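How a Movie Gets Its Sounds

When you watch a movie, you hear a lot of things at once. You hear people talking, music playing, doors closing, shoes on gravel, and rain on a roof. Most of those sounds were not recorded while the actors were acting. They were added later, one at a time, by people who work on sound.

Why the sounds are added later

On a movie set, the microphones are pointed at the actors' mouths. The sound crew wants every word to be clear. A microphone aimed that way does not pick up footsteps very well, or the rustle of a coat, or a spoon in a cup.

Sets are also full of fake things. A stone wall in a castle may be painted wood, and it sounds like wood when someone bumps it. A heavy sword may be made of rubber. If you heard the real sound of a rubber sword, you would not believe in the fight.

Some scenes have no useful sound at all. If a director is calling out directions while the camera rolls, that voice has to be taken out, and everything else recorded with it goes too.

Foley artists

The people who make everyday sounds for movies are called Foley artists. The name comes from Jack Foley, who worked on sound for movies a long time ago, when talking pictures were new.

A Foley artist stands in a quiet room called a Foley stage. The movie plays on a screen in front of them. They watch a character walk across a kitchen, and they walk at the same time, in the same rhythm, with the right kind of shoes on the right kind of floor. A microphone records it.

Most Foley stages have patches of different ground built into the floor. There may be a square of concrete, a square of wood, a tray of sand, and a box of dry leaves. The artist steps from one to another depending on where the character is.

Khadija Bouazza is a Foley artist. She worked on Wendon, an adventure movie about two sisters who cross a frozen country to find their uncle. For that job she made 3962 separate sounds. More than half of them were footsteps, because the sisters walk through nearly the whole movie. Her studio has 400 pairs of shoes on its shelves, in all sizes, and she can fit into most of them. For the older sister she wore a pair of men's work boots with the laces loose. The younger sister had smaller boots with a hard heel, so the two of them would not sound alike.

Sounds that come from something else

A Foley artist often uses one thing to make the sound of another. These are some that have been used for many years:

Snow: cornstarch squeezed inside a leather pouch.
Horse hooves: two halves of a coconut shell.
Breaking bones: a stalk of celery, snapped close to the microphone.
Bird wings: a pair of gloves, flapped.
Fire: a sheet of cellophane, crumpled slowly.

In Wendon there is a scene where the ice on a lake starts to crack. The first thing tried was real ice from a freezer. It was too quiet and it melted. The sound in the finished movie is a dry wooden chair being twisted at the joints, played back at a slower speed so that it seems deeper and bigger. 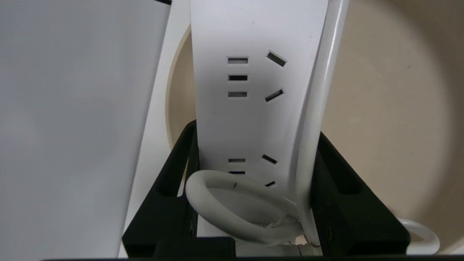

Does a Foley artist make the sound of a monster or a spaceship too?

Usually a sound designer makes those. A sound designer builds new sounds on a computer by mixing recordings together, such as a walrus, a creaking gate, and a motor. The Foley artist may still do the monster's footsteps.

What about the voices?

Sometimes an actor's words on set are hard to hear. An airplane may have passed over, or the wind may have been blowing. Then the actor comes to a studio months later and says the same lines again while watching the scene. The new words have to match the movement of the lips. Actors may need many tries to get one short sentence right.

For a cartoon it works the other way around. The voices are usually recorded first, and the artists draw the mouths to fit the words. In the cartoon series Ovier, which is about a goat who runs a post office, the actors finished their lines before any of the episodes had been drawn.

Background sound

Close your eyes for a minute and listen to the room you are in. You may hear a refrigerator, a car outside, or a clock. Even a quiet room has a sound. People who work on movies call this room tone.

The sound crew records room tone on set by asking everyone to stand still and be silent, often for half a minute. Later it is put underneath the talking. Without it, the spaces between the words would be completely silent, and that would feel strange to the audience.

Outdoor places have their own background too. A forest in January does not sound like a forest in summer. If a movie is set in winter, the sound editor has to check that there are no crickets.

Putting it all together

When all the sounds are ready, they go to a person called a mixer. The mixer sits at a long desk covered with sliding controls. Each control makes one group of sounds louder or softer. A big action scene can have up to 600 sounds in it, and they can't all be loud.

The mixer decides what you should notice. If a character is hiding under a bed, the mixer may turn down the music and the traffic outside and turn up the footsteps in the hall. In a comedy, the music might stop right before someone falls over.

Try it at home

You can make the sounds for a short scene yourself. You need a friend or a grown-up, something that records sound, and a video you are allowed to use.

1. Pick a piece of video no longer than 2 minutes. One person walking and picking things up is good to start with.
2. Watch it with the sound off. Write down every sound you think should be there.
3. Look for objects that could make those sounds. Try several for each one. Paper, keys, a wet towel, and a bowl of dry rice are all useful.
4. Play the video again and record the footsteps from beginning to end.
5. Go back and record the other sounds, one kind at a time.
6. Play the video and your recording together.

The timing will be a little off at first. Foley artists watch a scene several times before they record it, so that they know when each step is coming.

Words to know

Foley artist: a person who makes everyday sounds for a movie.
Foley stage: the quiet room where those sounds are recorded.
Room tone: the sound of a place when no one is talking.
Sound designer: a person who creates unusual or made-up sounds.
Mixer: the person who sets how loud each sound will be.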